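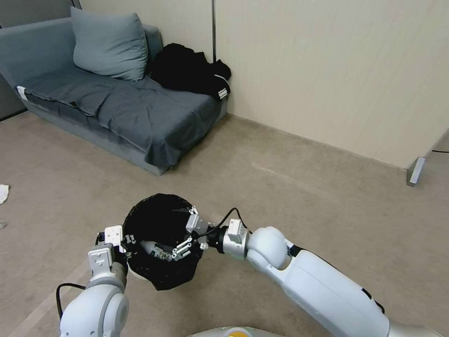 Ukeo-users Digest, Vol 43, Issue 6

Message: 1
From: Genivaldo Magalhães
Subject: Re: [ukeo-users] two arms, one soft rim, planner sulking

Arlindo,

Thanks for the log, and for the head camera still, which told me more than the log did. I have answered in pieces below. Apologies to those who read the digest and get all the quoting twice.

Arlindo Frota wrote:
> We have the tidying task running on Ukeo with the Cleso planner behind
> it. The robot takes the black mesh basket by the rim with both
> grippers, carries it to the sofa, and is then meant to let go with the
> right hand and pick up the clothes. It gets as far as holding the
> basket. After that the planner thinks for a long time and returns
> NO_VALID_PATH. There is open carpet in front of it. I could walk that
> path. My mother could walk that path.

I don't doubt your mother. She isn't modelled as two serial chains joined by a rigid link, though, and your robot is.

When both grippers close on the same object, Cleso adds a closed-chain constraint by default. It takes the distance between the two grasp points at the moment of closing and holds it fixed from then on. For a tray or a crate this is what you want. For a thing made of netting it is far too strict. In your still the left gripper is pinching one side of the rim, the right has its fingers hooked over the other, and the netting hangs however it likes. A rim like that probably has a good deal of give in it. The planner has been told it has none, so every sample where the hands drift by a hair gets thrown away.

Your log shows 2,820 samples tried and 169 kept before it gave up. That isn't a cluttered room. That's a constraint nobody could satisfy with a straight face.

Set the link type for the basket to "compliant" and give it a sensible slack. Start small and open it up. If you start large the arms will happily fold the basket in half and report success, and you'll get a very cheerful log out of it.

> I tried making the collision padding smaller but it made no difference.

It wouldn't. Put it back, please, before you forget. I once left mine at zero for most of October and only found out by the noise.

> Perception seems fine. It finds the basket, the sofa and the pillow.

It finds a basket. Have a look at what it does with the inside. The rim is tilted towards the camera, so the depth points come partly from the netting and partly from whatever is behind it. There also seem to be some small grey and silver bits at the bottom, which look like hardware to me. With netting like that, the usual result is a hull with holes in it, and the holes change shape every time the arms move. Then the tracker decides it has lost the object and found a new one in nearly the same place, which collides with the first. I have seen a robot refuse to move because it was holding two of the same basket.

There is a mesh_fill option in the Hedlund segmentation node that closes the hull below the rim. It's off by default and the documentation gives it one line, spelt wrong. Turn it on. And if those bits are meant to stay in there, put their weight in the payload field. If they're not meant to be there, the wrist torque check will tell you so in its own time and in capital letters.

> One more oddity. The clothes detector gives me one large garment
> covering most of the sofa, and the target pose lands in the middle of
> the seat.

Yes, I can believe it. You have a slate-grey cover draped over the seat and down the front, all folds and wrinkles, on a blue-grey sofa. Next to it is the black thing you do want, heaped at the right-hand end. The detector scores wrinkles, more or less, and the cover has more of them than anything else in the room. It is the best garment you own, as far as the detector is concerned.

Two ways round it. Add the cover to the furniture mask by hand, which is dull but works until somebody straightens it. Or use the seeded mode and give it the black heap with the white stripes as the seed. High contrast edges help a lot there. I'd do the second. I'd also check the grasp width afterwards, as the seeded mode likes to return the whole heap as one solid lump and then suggest a grip somewhat wider than any gripper on sale.

> Should we just move to the Itari planner? I hear it handles two arms
> better.

It handles them differently. Itari plans one arm and makes the other follow, so you would get a path quickly, and the following arm would do something embarrassing with its elbow at the end of it. For a soft basket that may be quite all right. But you'd still have the hull with holes and you'd still be trying to pick up the sofa cover, so I would fix those first and change planners afterwards, when you can tell which of your problems it solved.

The order I'd go in:

1. padding back to what it was
2. mesh_fill on, then watch the object ID for a minute with the arms moving
3. link type to compliant, small slack
4. payload
5. seed the detector

If the object ID still jumps after step 2, stop there and send me the point cloud. Only a few seconds of it, please. The last person sent the entire afternoon and the list server has not forgiven either of us.

While you're in the config, there is a patch for the compliant link waiting for review. It makes the slack direction-dependent, so you can let the hands come together but stop them pulling apart. I'd be glad if you tried it on your basket, as I've only run it on a pillowcase in simulation, and the pillowcase was a rectangle.

Genivaldo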